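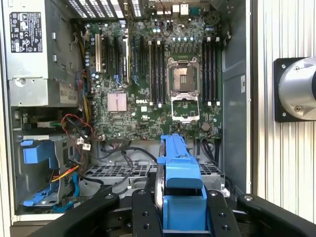
Search this site... Go

Call for participants - hand-guided computer teardown study, round 2

We need people who can take a desktop computer apart. Any background ok - repair shop, school lab, your own garage. No robot experience needed, we teach you that part in the first hour.

The study: our group at Tremby is testing whether a robot learns to strip old PCs better from short corrections than from full demonstrations. In round one we recorded 400 full demonstrations, start to finish. Then 517 short corrections, where the person only stepped in when the arm was about to go wrong. The policy trained on corrections did better on drive carriers and latches. Worse on cables, we dont know why yet. Round 2 is mostly to find out. Target is 1,000 corrections, from people who did not take part in round one.

What you do: stand at the bench, watch the arm work on a tower case, take over with the hand controller when you think it's needed, let go when you think it's fine. Then a short form on why you stepped in. Sessions are two hours with a break in the middle. You can do up to four.

Cases are office towers, mostly Dell, side panel already off. Memory and processors come out before you arrive. You will be handling plastic carriers, clips, power leads, SATA cables.

You should be:
- 18 or over
- able to stand for most of an hour (stool available, ask)
- ok with your hand motions and voice being recorded
- not on staff at Benkirane, who supply the cases

Left-handed people very welcome, round one had hardly any and the controller mapping needs checking.

Pay is by the session, same rate if you stop early. Bus fare covered, keep the reciept.

Where: Jetska building, ground floor, side entrance. Ring the bell marked Pillelero - the main door is locked after five.

To sign up use the form at the front desk or the contact page, put "teardown" in the subject. Say which hand you use and if mornings or evenings suit. Places go in the order forms come in. Sign-up closes 2021-08-31, results sent to everyone who took part in February.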